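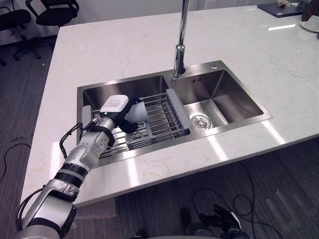

The Dishes Can Wait for the Robot

I have spent a good part of this year teaching a machine to put a cup in a dish rack, and I would like to complain about it in public.

The way you teach it is that you do it yourself, through the machine, again and again. You hold a pair of handles, the arms copy your hands with a small delay, and every joint angle gets written to a disk along with whatever the cameras saw. Then you take the cup out of the rack and go back to the start. At Jostthorpe, where I do this for a living, we call one round of it a demo. My personal total for the cup task stood at 1,517 the last time I looked, and I have stopped looking.

I am a lousy dishwasher. I want that on the record before anyone asks why they picked me. At home I am the person who leaves a pan "to soak" until it becomes part of the landscape. But the job ad did not ask about domestic virtue. It asked for patience and steady hands, and I have one of those on most mornings.

The public idea of robot training, as far as I can gather from my relatives, is that an engineer types something clever and the machine understands. My uncle believes I write code. I have let him believe it for months because the alternative is telling him that I went to college in order to place crockery by remote control, badly, for a student that will never thank me.

And it is badly, at first. Everyone who sits down at the handles for the first time reaches for a cup the way they have reached for cups all their life, and the gripper sails past it or lands on the rim and tips it over. You lose your sense of touch, which you didn't know you were using. You lose the little corrections your fingers make without telling you. What's left is a pair of pincers and an opinion. My first hour produced 3 usable demos, and I was told this was above average, in a tone that suggested it wasn't.

Then you get good. Getting good is where my complaint starts.

When I got good I got fast, and when I got fast I developed a style. I come in from the left, I tilt the wrist a hair early, I let go slightly before the cup is all the way down because I know by now that it will be fine. It is the manual equivalent of a regional accent. The policy trained on my demos has the same accent. It lets go slightly early too, only it does not know that it will be fine, and about as often as you would expect, it isn't.

So I was asked to slow down and be more consistent. I did this. The next policy was slow and consistent and fell to pieces if someone moved the cup a hand's width to the right, having never in its short life seen a cup there. So I was asked to be more varied. There is a document, twelve pages long, that requests both of these things, and I have read it closely enough to say that it does not notice.

I think the trade has this backwards. We treat the person on the handles as a kind of tap: open it, data comes out, measure the volume. The vendor whose recording software we use, Cistico, puts the running count in large digits at the top of the display, and the dropped and aborted attempts in a menu two levels down. You learn very quickly what a company cares about by looking at which number got the big font. I once lost a whole afternoon's retries, the fumbles and second grabs and the one where I chased a cup across the sink like a man after his hat, because they were filed as failures and cleared out overnight.

Those were the best things I made all month. Anybody can show a robot how to put a cup down when the cup is behaving. What it needs to see is a person who has got it slightly wrong, has noticed, and is getting out of it. That is most of what skill with dishes amounts to, and I say so as someone who has broken his share. A clean demo teaches the arm what success looks like from the inside of success. It gives no hint of the way back.

I made this argument in a meeting. A colleague who came over from Baumgartner, where they taught arms by hand, grabbing the thing by the wrist and hauling it through the motion, said they had the same trouble in a different coat. With your hand on the arm you can feel the contact, so the demos are lovely. But you are also standing in front of the camera, so the robot comes away with the impression that every task begins with a large person in a fleece. They ended up cropping themselves out. I found this comforting.

What we settled on, after some grumbling, was a set of 164 demos where the operator was told to miss on purpose and recover. I should report that missing on purpose is very hard. You miss in a tidy way, a theatrical way, like a dad losing at checkers. The useful ones came late in the day, when we were tired and missing for real, and we quietly kept those and threw out the acting.

The policy trained with the late batch is better. It still drops things. But when it bumps the rack it now backs off a little and comes in again, and the first time I saw it do that I recognized the move, because it was mine, from some evening in September when I wanted to go home. I was more pleased than I would care to admit to my uncle.

There is talk of moving us onto the Plallevus handles next quarter, which push back when the gripper touches something. I am in favor. I would also like it written down somewhere that we keep the fumbles, that the big number on the display be made smaller, and that whoever wrote page nine of the document come and sit in the chair for a morning.

My own pan is still soaking.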